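Grants > Pratmont Fund > Reports from grantees > Wimer Street Reading Room

Progress report to the Pratmont Fund
Submitted by Folasade Obi, project lead
27th July

The reading room opened on schedule and has now run through its first full term. Attendance at the adult literacy sessions settled at 20 learners, against the 28 we planned for in the application. Most of the shortfall is in the evening group, where shift changes at the Druner plant pulled several people away after the first month. The morning group is full and has a short waiting list.

We moved one tutor from evenings to mornings in response. Learners now work in groups of three instead of five, and the tutors report that people are reading aloud more willingly. We have kept the evening session open on a smaller scale and will review it in September.

Furnishing is nearly complete. The shelving came from Okonkwo and was put up in two days. The smaller items on the equipment line, including wastebaskets, tablecloths and desk lamps, were bought locally and came in under budget. We would like to move the difference to the book line if the Fund agrees.

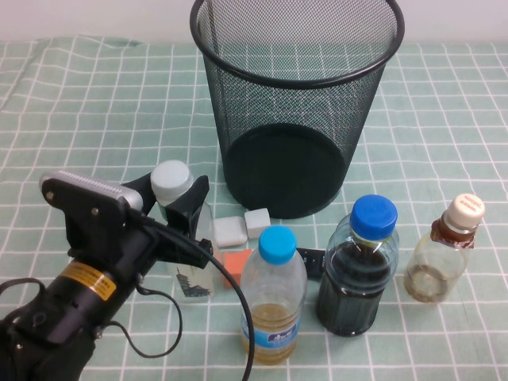

Wire-mesh wastebasket and checked tablecloth, equipment line.

The book collection is behind where it should be. The large-print order was split by the supplier and the second part has not arrived. Tutors have been photocopying short passages in the meantime, within the license terms, and this has pushed printing costs above the monthly figure. We expect that to correct itself once the books are here.

Tutor training went ahead as planned. All the tutors finished the introductory course. The follow-up session on spelling was postponed when the trainer was ill, and a new date has not been fixed.

Two matters need a decision from the Fund. The first is the transfer to the book line described above. The second is whether unspent evening tutor hours can be carried into the next term. A revised budget sheet is attached with both changes marked.

The next report will cover the September enrollment and the evening session review.

Contact the grants office | Copyright Pratmont Fund | Back to top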